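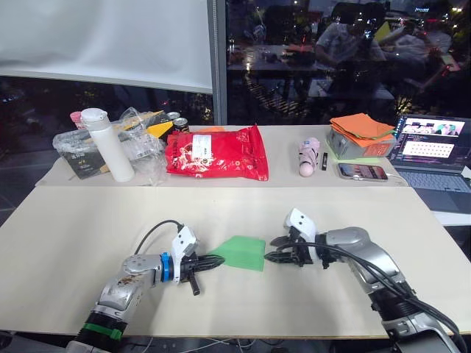 The green cloth between the two grippers, left arm just touching it

Search the archive Search this list Advanced

Subject: Re: cloth folding, where are we?
From: Danish Rana
Date: January 28, 2023

Hi everybody, and hello to the people who joined after the Fomport open evening (so nice to see the list growing!),

> Could somebody post where the folding group has got to? I missed the last
> two meetings and I'd like to know if the arms are agreeing with each other
> yet, and whether we're still planning to enter at Gurkham.

Yes to Gurkham, and as for agreeing, well, they're on speaking terms. We went back to one small green cloth laid flat midway between the grippers, after a long and rather discouraging spell with the big dish towels. The bright green shows up beautifully against the pale table top, and it's small enough that both arms can get to an edge without a lot of stretching.

The left one comes in with its finger tips at the left edge, and the right one waits with its gripper open, pointing at the other side. That waiting part is new. Back in September they both went at once and we spent most evenings pulling them apart, as some of you will fondly remember.

We've now saved 83 tries with this cloth, and of the last 50 I'd call most of them respectable, though corners are still our weak spot. They like to fold over a little on their own and then the fingers pick up two layers. If you have a trick for that, please write, even if it seems silly to you. My best idea so far came from watching my aunt make samosas.

For Gurkham we need to do 3 folds in a row without touching anything, and the entry form is on the Sethi page under "student teams." I can fill it in, but I need everyone's full name as you'd like it printed.

Please also keep your own cables off the floor under the table if you can, we have plenty down there already.

Warmly, and sorry this got so long,
Danish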